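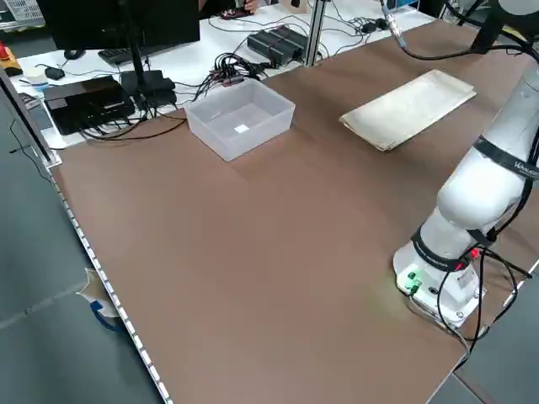 Clear box and the beige cloth, brown table

Print this page | E-mail to a friend

Posted in: Home & Workspace > Tables, Desks & Storage

How do I keep a matte tabletop from getting scuffed by plastic boxes?

Eltum
Posted November 4, 2023

Big work table, tan-brown covering, flat matte finish, no shine at all. Plastic storage boxes get slid around on it all day and I'm starting to get pale streaks. Wiping with a damp cloth helps for maybe an hour then they're back. Box in the photo is one of 8, all see-through, open top. Also have a folded cloth on the table I've been setting things on but it slides and bunches up. Don't want to cover the whole thing, need it flat. White desk behind it has no problem whatsoever, only the brown one. Any ideas? Would like it sorted before December, we get busy.

Usbridge
Had the same streaks. Mostly plastic rubbing off on the surface, not real scratches. Try a white eraser first, the plain school kind, light pressure, small spot in a corner. If it lifts you're fine. If not, melamine sponge, barely damp, but go EASY, it will leave a shiny patch on matte and you cant undo that. Then put felt dots on the bottoms of the boxes. Pack of 100 was plenty for me, four per box and loads left over. Wipe the bottoms first or they fall off in a week. Grit gets stuck in felt too so check them now and then, swap when they look gray.

Makori
just get a new table top

Plalov
Felt dots yes, but not if the boxes ever get wet, use the thin clear bumpers then. They grip more, so you lift the box insted of sliding it, takes a few days to get used to.

For the cloth: rubbery shelf liner underneath, cut 1 inch smaller than the folded cloth on every side so it doesn't show. Stays put, still lies pretty flat. Iron the cloth once too, creases make it rock if you set anything small on it.

Don't use furniture polish on matte. Did that, had smeary patches for months.

Tagged: matte surfaces, scuff marks, storage boxes, work tables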